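Threads > Work and Shop Floor > Emese Simon

Print this thread | E-mail this thread

Emese Simon
I work in computer refurbishing at Drerkton since 2006. Many people asked me what changed after we got the robot arm, so I will write it in a few posts. Please excuse my English, I try to be exact.

Emese Simon
My old job: open the tower, take out the memory, test it, put good memory back, close. Up to 19 towers in a shift. After some years my thumbs were hurting in the evening and I could not open a jar at home.

Emese Simon
Now the arm is learning the memory step. We lay the tower on its side on the slotted table and take off the side panel by hand. The module waits in a gray printed holder next to the case. Teodor Pawlak made 6 versions of this holder before we were satisfied.
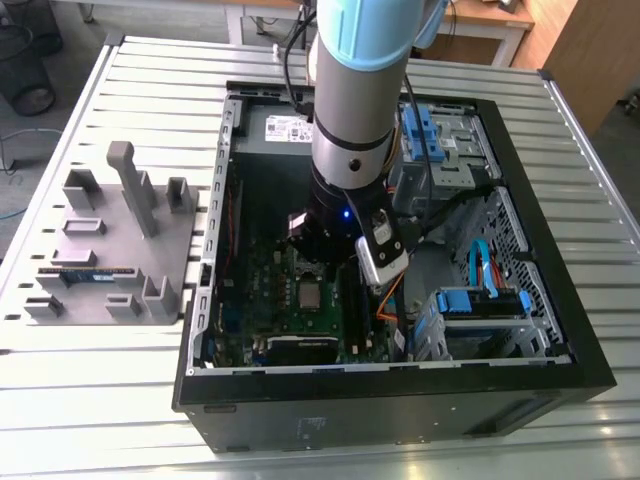
Emese Simon
What I did not expect is how much of my knowledge was only in my fingers. Wojciech Bednarek, who does the programming, asked me how hard I push. I had no answer. I pushed on a kitchen scale so that he could write down a number.

Emese Simon
Cables are still a human problem. Every model has them in another place, and somebody must look first and move them away from the memory slots. For now this somebody is me or Lena Adamczyk.

Emese Simon
Did people lose their jobs? In our room, no. But two colleagues moved to packing, and one of them, Mieczysław Tokarz, did not want to move. He told this to the manager and I think he was right to tell it. He was asked after the decision, and it should be before.

Emese Simon
My pay is the same. My title is now "cell operator". I asked for the training paper in writing, in case I look for another place one day. I received it in March, after I asked two times.

Emese Simon
To Lena's question under the first post: yes, I still do the difficult towers by hand, and I like these hours the most. Tomorrow I will write about the noise and about the break times, which became shorter.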